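第四章 花纹材质与暗光照明的设置

Clodumance 室内表现软件 用户手册（标准版） 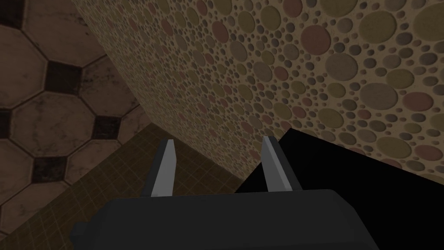

图 4-1 暗光条件下的花纹表面（渲染图）

4.1 本章适用范围

本章说明如何在 Clodumance 中导入花纹贴图、建立花纹材质、调整铺贴比例与方向，以及在低照度环境下完成照明设置和成图输出。本章内容适用于墙纸、地毯、织物、印花砖及其他带有重复图案的饰面材料。

阅读本章之前，用户应已完成第二章所述的安装与授权，并已按照第三章建立或导入至少一个封闭的房间模型。未封闭的模型可以用于材质预览，但不得用于照度核对。

本章所称“花纹材质”，是指以位图为颜色来源、并按固定单元重复铺贴的材质。以程序方式生成的木纹、石纹不在此列，其设置方法见第五章。

本章所称“暗光场景”，是指主光源强度低于项目默认值、画面大部分区域依靠间接光照亮的场景。夜间客房、放映室、走廊及闭馆状态下的展厅通常按暗光场景处理。

本手册由 Zamereck 编制，本版修订于2023年11月。软件界面文字如与本手册不一致，以软件实际显示为准。

4.2 准备工作

开始设置之前，请确认下列事项：

贴图文件已存放在本机磁盘或已挂载的网络磁盘中，当前登录账户对该位置具有读取权限。
项目单位已设为毫米。
显示器已完成校色，操作系统的夜间护眼模式已关闭。
Suwannarat 材质库已安装，并在“资源管理”面板中显示为“可用”。
如需使用网络渲染，Florkar 渲染服务已启动，且客户端与服务端版本一致。

注：Suwannarat 材质库为独立安装包，不随主程序一并安装。仅使用自有贴图的用户可以不安装该材质库，不影响本章其他操作。

注意：在项目已包含材质的情况下更改项目单位，会改变全部材质的铺贴尺寸。更改之前请先另存项目副本。

4.3 导入花纹贴图

4.3.1 贴图文件的要求

贴图应为无压缩或无损压缩的位图文件，短边不小于 2000 像素。低于此规格的文件仍可导入，但在近景视角下图案边缘可能出现锯齿或模糊，软件会在材质缩略图的右上角显示黄色三角标记。

贴图应当包含完整的图案重复单元。供应商提供的样本照片往往带有边框、色卡或投影，导入前应先行裁切，并校正因拍摄角度产生的透视变形。

颜色贴图应嵌入色彩配置文件。未嵌入配置文件的贴图按项目默认色彩空间解释，可能与实物样本存在色差。

文件名可以使用中文，但不应包含斜杠、冒号、星号和问号。网络渲染项目的文件路径建议全部使用英文字母与数字。

4.3.2 导入步骤

1. 在主菜单中选择“资源”，再选择“导入贴图”。
2. 在弹出的窗口中选定文件。按住 Ctrl 键可以同时选定多个文件。
3. 在“用途”一栏中选择“颜色”。用于表现凹凸或反射强弱的灰度图，应分别选择“凹凸”或“粗糙度”。
4. 在“实际宽度”一栏中填写该贴图对应的实物宽度。
5. 勾选“检查接缝”，单击“预览”。
6. 检查预览区内相邻单元的衔接情况。确认无误后单击“导入”。

预览区内如出现明显的明暗分界，说明原图四周受光不均。此时应返回图像处理软件修正原图，不建议依靠“自动融合接缝”功能处理几何图案。该功能会在接缝两侧生成过渡区域，对云纹、绒面等无明确边线的图案效果较好，对条纹、格纹和文字类图案则会造成线条断续。

注：“实际宽度”应填写单个贴图文件所覆盖的实物宽度，而非整卷材料的幅宽。两者混淆是铺贴比例错误最常见的原因。

4.3.3 从材质库中调用

1. 打开“资源管理”面板，切换至“Suwannarat”标签页。
2. 在左侧分类中选择饰面类型，或在搜索框中输入材质名称。
3. 将所需材质拖入“项目材质”区域。
4. 在提示窗口中选择“复制到项目”或“仅建立链接”。

选择“复制到项目”后，材质文件随项目一并保存，项目文件体积相应增大。选择“仅建立链接”后，材质库更新时项目中的材质也会同步变化。已经送审或存档的项目应当使用“复制到项目”。

4.4 建立花纹材质

4.4.1 基本参数

1. 在“项目材质”区域单击鼠标右键，选择“新建材质”，类型选择“花纹”。
2. 为材质命名。名称在同一项目内不得重复。
3. 将已导入的颜色贴图指定到“颜色”通道。
4. 设置“粗糙度”。该数值越高，表面反射越分散。
5. 如有凹凸贴图，将其指定到“凹凸”通道，并设定凹凸深度。
6. 单击“应用”。

新建材质的默认粗糙度为 60。纸面墙纸和普通棉织物可以保留默认值；丝绸、釉面砖和覆膜墙纸应调低；羊毛地毯和植绒材料应调高。调整后应在正面视角和掠射视角下各观察一次。

凹凸深度以毫米计。填写的深度应与实物相符，不应为了增强画面效果而随意加大。凹凸深度过大时，暗光场景中的花纹会出现成片黑斑，外观与污渍相近。

4.4.2 铺贴方式

软件提供直铺、错铺、对花和随机四种铺贴方式。

直铺：各单元横竖对齐，适用于印花砖及大多数机织地毯。

错铺：相邻列按设定的比例上下错开，适用于错位对花的墙纸。错开比例应按供应商的产品说明填写。

对花：软件以墙面转角为基准，使图案在相邻墙面之间连续。使用该方式时，相邻墙面必须属于同一对象组。

随机：软件在每个单元上随机施加旋转或镜像。该方式仅适用于无方向性的图案。

注意：对花方式会忽略门窗洞口侧壁。洞口侧壁如需铺贴同一材质，应单独选定并手动调整起铺点。

4.4.3 方向与起铺点

1. 选定已赋予花纹材质的表面。
2. 在“铺贴”面板中单击“显示控制框”。
3. 拖动控制框的圆点，将起铺点移至所需位置。
4. 拖动控制框外侧的弧线，旋转铺贴方向。按住 Shift 键可使旋转角度按固定步长变化。
5. 单击“锁定”。

墙面通常以主要视角正对的墙面中线为起铺基准，地面通常以入口门槛中点为起铺基准。施工图中对起铺位置另有规定的，应以施工图为准。

锁定之后，移动或复制该表面时，铺贴关系随之移动。未锁定的表面在移动后，图案仍以世界坐标为基准，可能与原位置不同。

4.4.4 多种花纹并置

同一房间内使用多种花纹时，应在材质列表中为其建立材质组，并统一设置组内的色彩空间和曝光补偿。各材质单独设置曝光补偿会使样本之间失去可比性。

在斜向视角和较远距离下，细密图案可能产生摩尔纹。遇到此类情况，可在材质的“高级”页中启用“远景过滤”，并将过滤强度设为 2。过滤强度继续提高时，中景部分的花纹也会变得模糊，应谨慎使用。

4.5 暗光照明设置

4.5.1 一般要求

花纹材质在暗光场景中的表现，受光源位置、色温、间接光计算精度和曝光方式的共同影响。设置时应先确定光源，再确定曝光，最后对材质作小幅修正。顺序颠倒容易造成材质参数偏离实物，在日光视角下无法复用。

同一项目同时需要日间和夜间成图的，应使用“光照方案”功能分别保存，不得通过复制材质的方式处理。

4.5.2 设置步骤

1. 在“光照”面板中单击“新建方案”，类型选择“暗光”。
2. 关闭“天空光”。房间带有外窗且需要表现窗外余光的，可保留天空光并将其强度调至低档。
3. 逐一选定灯具，填写光通量和色温。灯具数据应取自厂家提供的配光文件。
4. 在“间接光”一栏中选择“精细”。
5. 将“采样数”设为 200，渲染局部区域并检查噪点。
6. 在“曝光”一栏中选择“手动”，按画面中需要看清的最暗花纹确定曝光值。
7. 单击“保存方案”。

注：自动曝光会将暗光场景整体提亮，使夜间画面接近阴天效果。除初步预览外，暗光场景不应使用自动曝光。

注意：采样数提高后，渲染时间随之增加。在方案比选阶段，建议只对局部区域使用较高的采样数。

4.5.3 掠射光

灯具紧贴墙面或地面布置时，光线以很小的角度掠过材质表面，凹凸会被明显放大。对于压花墙纸和割绒地毯，掠射光有助于表现质感；对于平面印刷的花纹，掠射光则会暴露凹凸贴图中的杂点。

处理方法如下：

1. 选定出现杂点的表面，打开材质的“凹凸”通道。
2. 勾选“平滑”，由低到高逐级调整。
3. 每调整一级，重新渲染同一局部区域进行比较。
4. 杂点消失后停止调整，并检查正面视角下的凹凸是否仍然可见。

平滑仍不能消除杂点的，应移除凹凸贴图，改用粗糙度贴图表现表面差异。

4.5.4 深色花纹

深色底纹上的深色图案在暗光下容易连成一片。出现此种情况时，可依次采取下列措施：适当降低图案部分的粗糙度，使其与底纹形成反射差异；将最近的灯具向花纹表面移近；改变视角，使灯具的反射落在花纹范围之内。

不建议直接提高颜色贴图的亮度或对比度。经过此类修改的贴图不能用于材料确认，软件会在材质信息中记录“颜色已修改”，并在输出的材料表中标注。

棕色、酒红和墨绿等颜色受色温影响较大。向委托方提交成图时，应在图框说明栏中写明所用光源的色温。

4.6 前景物体与景深

画面中设有前景物体时，软件默认以距离视点最近的物体为对焦对象，其后方的花纹表面可能变得模糊。以展示花纹为目的的成图，应将焦点设在花纹表面。

1. 选定当前视点，打开“景深”一栏。
2. 单击“拾取焦点”，在花纹表面上单击一次。
3. 调整光圈值，直至所需范围内的图案清晰。
4. 需要全部画面清晰的，取消勾选“启用景深”。

前景物体投射在花纹表面上的阴影，可在该物体的“渲染属性”中单独关闭。用于照度核对的图像不得关闭任何物体的阴影。

4.7 成图输出

4.7.1 本机渲染

1. 在“输出”面板中选定视点和光照方案。
2. 设定输出宽度。软件按视点比例自动计算高度。
3. 选择文件格式。需要后期调整曝光的，应选择高动态范围格式。
4. 勾选“嵌入色彩配置文件”。
5. 单击“开始渲染”。

渲染过程中可以暂停，但不得更改材质和灯具。暂停期间作出的更改会使已完成区域与未完成区域不一致，软件不会自动重新计算。

4.7.2 网络渲染

1. 在“输出”面板中将渲染方式改为“Florkar”。
2. 填写服务器地址和端口，单击“测试连接”。
3. 连接成功后，单击“收集资源”。软件将贴图、配光文件和光照方案打包至项目目录。
4. 检查资源清单，处理标为红色的缺失项目。
5. 单击“提交任务”。

提交后可以关闭 Clodumance，任务不受影响。渲染完成的文件默认保存在服务器的任务目录中，需由用户自行下载。服务器每年 2 月进行例行清理，届时上一年度的任务文件将被删除，请提前做好备份。

注意：存在缺失贴图时，任务仍可提交，缺失部分以纯灰色代替。用户应在提交前完成资源检查，由此产生的渲染时长不予退还。

4.7.3 后期处理的限制

对用于材料确认的成图，后期处理仅限于裁切、添加图框和统一调整曝光。局部提亮、局部改色和锐化均会改变花纹的外观，处理后的图像只能作为氛围表现使用，并应在图面上注明。

4.8 常见问题及处理

现象：花纹整体偏大或偏小。
处理：核对贴图的“实际宽度”和项目单位。两项均正确的，检查对象是否经过缩放；如经过缩放，应执行“重置比例”。

现象：图案在墙角处不连续。
处理：确认相邻墙面属于同一对象组，且铺贴方式为对花。墙面法线方向相反时也会出现此现象，可执行“统一法线”。

现象：花纹表面呈现均匀的灰色。
处理：贴图路径失效。打开“资源管理”面板，使用“重新定位”功能指定新的文件位置。

现象：暗部出现闪烁或斑块。
处理：间接光精度不足。将“间接光”改为“精细”，并清除间接光缓存后重新渲染。

现象：显示器上的颜色与打印件不一致。
处理：检查输出文件是否嵌入色彩配置文件，并确认打印机驱动程序未启用自动色彩增强。

现象：对花后门窗洞口处的图案错位。
处理：按照 4.4.3 的步骤，对洞口侧壁单独设置起铺点。

现象：网络渲染结果比本机预览更暗。
处理：检查本机是否仍处于自动曝光状态。网络渲染只读取已保存的光照方案，未保存的曝光值不会提交。

4.9 材质的保存与移交

材质调整完成后，可将其保存至个人材质库，供其他项目使用。

1. 在“项目材质”区域选定材质。
2. 单击鼠标右键，选择“保存至个人材质库”。
3. 填写供应商名称、产品编号和批次。
4. 勾选“包含贴图”，单击“保存”。

向其他单位移交材质时，应一并提供原始贴图和供应商产品说明。来自 Suwannarat 材质库的材质受授权条款约束，接收方应持有该材质库的有效授权，移交方不得将其中的贴图单独导出后分发。

移交前应删除未使用的材质版本。删除操作无法撤销，执行前请保留项目副本。

程序生成类材质的建立与调整，见第五章“木纹与石纹”。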